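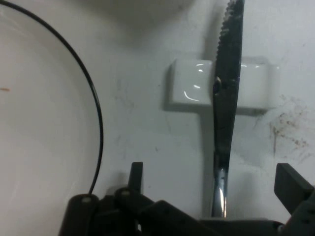 Figure 1. Wrist camera view with the table knife held upright in the gripper. Plate at left, white ceramic block behind the knife.

Table Setting Task: Fault Report
Trilok Dixit, Fostdale project group

1. What we were trying to do

Our project was to teach a single arm to lay a place at a table. Pick up the knife, carry it to the right of the plate, put it down flat with the blade facing in. A five-year-old can do it for a biscuit. We gave ourselves a semester.

The arm ran on Pimholm, the control software the department licenses, with our own grasp planner (Khúc) sitting on top. Khúc looks at the wrist camera picture, picks a grip point and hands Pimholm a list of moves. By March it could place a spoon reliably enough that we stopped filming it. Then we moved on to knives.

2. The fault

During an afternoon run the arm picked up the table knife, lifted it, turned the wrist and stopped. The knife was pointing away from the wrist, serrated edge and all. Pimholm reported the task as complete. The status light went green. By the robot's reckoning the table was laid.

The second problem came when I reached in to take the knife out. The arm was still powered and still holding position, and when I touched the handle it read the push as a disturbance and corrected for it. The correction was small. It was also towards my hand. I let go and hit the stop button, in the order I would now reverse. No one was hurt, and the incident form took longer to fill in than the run had taken.

3. What caused it

We had two faults wearing one coat.

The first was in the grasp planner. Khúc works out which way a utensil is lying by fitting a long thin box around it. A spoon has an obvious fat end. A table knife, from above and under bright light, has a shiny end and a dull end, and the glare on the metal pulled the fit off by enough that the last wrist turn was skipped as "already done".

The second was ours entirely. The check for a finished task asked whether the gripper was within tolerance of its target position. It did not ask whether the gripper had opened, or whether the knife was lying down. I wrote that check. I remember being pleased with how short it was.

We went back through the logs, all 2,439 lines of them for that run, and found the skipped turn at line 700. There was a warning beside it. We had turned warnings off on the display in February as they were distracting.

4. What we changed

The finished check now needs the gripper open and the wrist clear of the utensil before it reports anything. If either is missing, the light stays amber.

The arm drops to low force whenever the guard is open. Zudon, the lab's safety controller, had supported this from the start. It was a tick box. The box was not ticked.

Hands stay out until the stop button has been pressed and a second person has said so out loud. This felt silly for the first week.

We replaced the box fit with one that compares both ends of the utensil, and moved the lamp to cut down the glare. Warnings are back on.

5. Results since

We ran 200 knife placements after the changes. The knife was left upright in 2 of them, and both times the light stayed amber and the arm waited to be dealt with. We count those as failures of the planner and passes for the check, though our supervisor has asked us to report them only as failures, so they are in the results table that way.

6. Still to do

The planner has not been tried on forks. The brown marks on the work surface also need cleaning off before the next round - they sit close to where the knife is meant to go, and I would like to rule them out as something Khúc is fitting boxes to. I have put my name down for the cleaning.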